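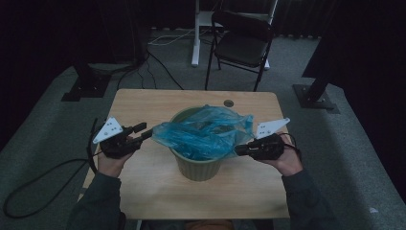 ok so it's been one year since I moved into a place with 300 fewer square feet than my old one and I have thoughts. mostly about stuff. where it goes, why I have it, who let me buy three colanders

a thread, I guess (get a snack)

first thing. I was so sure the move itself would be the big purge. I told everybody! I told my mother! and then it was moving week and I was throwing whole drawers into boxes without looking at them, tape on top, label it MISC, next. I had so many boxes labeled MISC

if you're moving soon please write more than MISC on the box. write "batteries, tape, that one screwdriver." future you is going to be standing in a kitchen at 11 pm trying to put legs on a bed with a butter knife

ok the thing that really worked for me was doing one drawer at a time. not a room, not "the closet." a drawer. I tried the weekend approach and by lunch I'd be sitting on the floor reading birthday cards from college with everything I own in piles around me and nowhere to sleep

a drawer takes me 5 songs. that's my unit of measurement now. if the music stops and I'm still going it means I've started reading old mail again

my friend Chae-won Bae came over in February to "help" and she has this rule where you hold the thing up and say out loud when you last used it. out loud! to another human! I held up a fondue set and could not make words come out of my mouth

the fondue set is gone. I miss it a little? I never once made fondue. I think I miss the person who was going to make fondue

somebody asked me about paper. paper is the worst one. I had every pay stub from a job I left ages ago. what I did was 2 folders, one for things I'd need if the house flooded (lease, passport, car title) and one for this year's taxes. everything else I looked at once and shredded or recycled

my library has a free shred day btw. worth calling yours and asking. I showed up with a suitcase, a real rolling suitcase, and the guy there didn't even blink

photos on my phone do not count as clutter and I won't be taking questions on that

clothes!! ok. turn all your hangers backward, and when you wear something hang it back the normal way. you've seen this tip a thousand times, so had I, I rolled my eyes at it for years. then I did it and by the end of spring it was very clear that I wear the same gray sweater and four shirts and everything else is basically a museum

I kept the green dress though. it doesn't zip. I don't care

selling stuff: I made almost 1,000 dollars over the whole year, which sounds great until I tell you how many hours I spent messaging people who wanted to know if a $15 lamp was still available and then vanished. for anything under twenty bucks I just give it away now. porch, "free" sign, gone by dinner

the one exception was my old Sondance speaker. I put that up thinking no one would care and three people fought over it in my messages. lovely problem to have

things I got rid of and then had to buy again, in the spirit of being fair: a muffin tin, a heating pad, a second set of sheets. the sheets one was dumb. do not get down to one set of sheets, there will be a night and there will be coffee

things I bought FOR organizing that turned into clutter themselves: a drawer divider that fit no drawer, the over-the-door shoe thing, and a label maker I used for exactly one afternoon. I labeled the flour. I know what flour is

if I could redo it I'd buy zero containers until the very end. I bought all the bins first because it felt like progress and then I had to find a spot to store the bins

the stuff from my grandmother I haven't touched yet. it's in the hall closet in the boxes she packed herself, newspaper around every cup. I open one now and then and close it again. that one doesn't get a deadline

anyway the apartment is still not tidy! please don't picture a magazine! there's a chair in my bedroom with laundry on it right this second. but I can find the scissors, every time, first try, and a year ago I owned four pairs and couldn't find one

next up is the trunk of my car, which I've been avoiding since the fall. if anyone has a good way to keep grocery bags from rolling around back there tell me, the eggs and I would be grateful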